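Toy Sorter and Table Assistant (part-time, fixed term)

Tveit Toy Library, Ostemside
Reference 1678

Tveit lends toys to families, nurseries and waiting rooms across Ostemside. The lending stock stands at 2000 items, and every one of them is checked, cleaned and sorted between loans. We are looking for a part-time assistant to work at the sorting tables in the back room.

The post is 30 hours per fortnight and runs from January to the end of the summer term. Shifts start at 8.15 in the morning and end at lunchtime. It may be possible to extend the post if the Nollura collection, which is being transferred to us in stages, takes longer to process than planned.

The work

Returned toys arrive in crates. The assistant unpacks one crate at a time, checks the contents against the loan slip and places each toy in a tray. Only one toy goes in a tray, including toys that belong to a set. Sets are put back together at the end of the process, once each part has been passed.

Each toy is then inspected. For figures, this means looking at joints, painted faces and any small part that could come away. For anything with wheels, the assistant turns each wheel by hand and checks for hair and thread wound round the axle. This is the most common fault in the small vehicles and the one most often missed. Tweezers and a seam ripper are kept at each table.

Toys that pass are wiped down, dried and returned to the shelf under their stock number. Toys that fail go to repair with a slip stating the fault. The slip should name the part and the problem (“front wheel, does not turn”) and should leave out any guess as to how the damage was done. 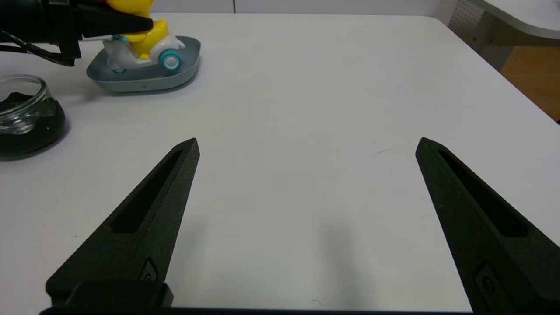

Scooter toy in its tray at the sorting table.

The tables are kept clear apart from the work in hand. Loose fibres, hairs and flakes of paint show up readily on a pale surface, and the table is wiped after each crate so that debris from one loan is not carried over to the next. Trays are washed at the end of the shift and stacked upside down on the rack by the sink.

Records are kept in Cisero, our stock system. Training is given. Most entries consist of a stock number, a condition code and initials, and a new starter can expect to use the system without help after a few shifts. Paper slips are kept as well and are filed by crate.

What we need from you

– Good close eyesight, with glasses or lenses if worn, and steady hands for small parts.
– The ability to follow a written procedure in the same order each time.
– Clear handwriting. Repair slips are read by other people.
– Willingness to lift crates from floor to table height. A trolley is provided.
– Basic computer use.

Experience in a nursery, charity shop, library or stockroom would be useful but is not required. We do not ask for formal qualifications. The work does not involve contact with children, but the building is shared with a playgroup and the usual background check will be carried out before the start date.

Please note that wet wipes and a mild detergent are in use throughout the shift. Gloves are supplied in three sizes. Anyone with a skin condition affected by cleaning products is welcome to apply and should mention it at interview, so that a suitable product can be ordered.

The room

The back room is on the ground floor with level access from the car park. It has two sorting tables, shelving on three walls and a separate repair bench. Stools are adjustable and the work can be done seated or standing. The room is heated but the loading door is opened when crates come in, and a warm layer is advised in winter. There is a small kitchen across the corridor. Food and drink are not allowed at the tables.

How to apply

Write to Tonantzin Jaramillo, Stock Manager, at the Ostemside address or hand a letter in at the front desk. One side of paper is enough. Tell us which mornings you could work, when you could start, and of any past work in which you had to check or sort things by hand. Quote reference 1678 at the top of the letter.

Shortlisted applicants will be asked in for 50 minutes. This consists of a short conversation, a look round the back room and a practical task, in which you will be given a mixed crate and asked to sort it, inspect the contents and write repair slips where needed. The task is marked for accuracy and not for speed – an unfinished crate does not count against you.

Travel costs within Ostemside will be refunded on production of a ticket. If you need the practical task set up differently for any reason, please say so in your letter.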